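Section 4. Setting Up Your Club's Membership Year in Nuleo

This section explains how a community club, lodge or civic association prepares its membership records in Nuleo before the new club year opens. It should be completed by the person holding the Membership Secretary role. Most clubs carry out this work in August, when meetings are in recess and few changes are being made to the roll.

Before you begin

You will need your Nuleo sign-in, the current dues schedule as approved by your members, and the roll from the year now ending. If your club keeps its roll on paper, enter the names first by following Section 3. Do not open a new year with an incomplete roll.

4.1 Opening the new club year

1. Sign in and select Club Year from the main menu.
2. Select Open New Year. Nuleo displays the closing balance and the number of active members.
3. Compare the number of active members with your own roll. If the two do not agree, select Cancel and correct the roll before continuing.
4. Enter the first and last month of the new club year.
5. Select Confirm. The old year is locked at this point.

CAUTION: A locked year can be reopened only by the district office. Dues payments that have not been posted before locking will appear in the new year and must be moved one at a time.
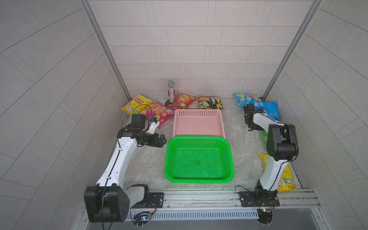 Figure 4-1. Snack chip bags, baskets and robot arms.

4.2 Setting dues classes

Every member must belong to one dues class. Nuleo is supplied with four: Regular, Associate, Junior and Life. Clubs may rename these classes but may not delete them.

1. Select Dues, then Classes.
2. Enter the annual amount for each class. Enter zero for Life members.
3. Set the upper age limit for the Junior class. The supplied setting is 17.
4. Select Apply to Roll. Nuleo places each member in the class held last year.
5. Review the list of exceptions. Junior members who have passed the age limit are shown with a flag and must be moved to another class by hand.

NOTE: Changing an amount after notices have been sent does not change the notices. Members will continue to see the earlier amount until a corrected notice is issued.

A club may have no more than 400 members in its standard account. Larger clubs, including federated clubs that keep a joint roll, should request the extended account, which holds up to 2,000 names. The request is made from the Account page and must carry the name of a current club officer.
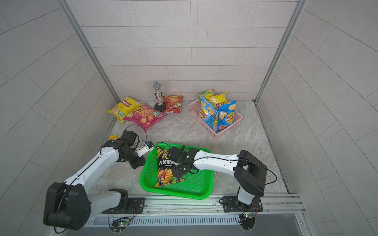
Clubs that share a roll should also agree in writing which club will send the notices. In the Bristmont district, for example, the host club for the year sends all notices and forwards the dues of each partner club at the end of the month. The Mahuika and Vorkum clubs each keep a separate roll and send their own.

4.3 Assigning officers and project chairs

1. Select Officers from the Club Year page.
2. Choose a member for each office. Only active members appear in the list.
3. Enter the month in which each term ends.
4. For each standing project – scholarship fund, library table, park planting and so on – choose a chair and, if desired, a deputy.
5. Select Save and Notify to send each person a short message confirming the appointment.

CAUTION: Outgoing officers keep their access until their terms end. If an officer leaves early, change the term month and save the page again. 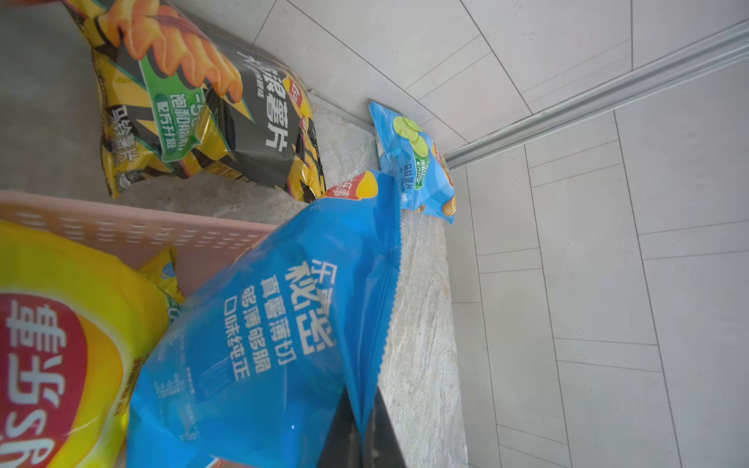 Page last updated: August

4.4 Sending dues notices

1. Select Dues, then Notices.
2. Choose Email, Post or Both. Members without an email address are always placed in the Post group.
3. Read the sample notice in full. Check the club name, the mailing address and the date on which dues are payable.
4. Select Send or Print. Large rolls may take several minutes – do not close the window while the progress bar is showing.
5. Print the Notice Register and place it with the club minutes.

If a notice is returned, mark the member's address as Unconfirmed. The member remains active and may vote, subject to your bylaws, but will not receive further mail until the address is corrected.

4.5 Error messages

Roll count mismatch: the number of active members changed while the new year was being opened. Return to step 1 of 4.1.

Code 951: a member has been assigned to two dues classes. Open the member's record, remove one class and save.

Questions about this section may be sent to Bianca Crăciun, Member Records, through the Help page. Please include your club name and the number of the step at which the difficulty arose.

Continue to Section 5, Recording Meetings and Attendance.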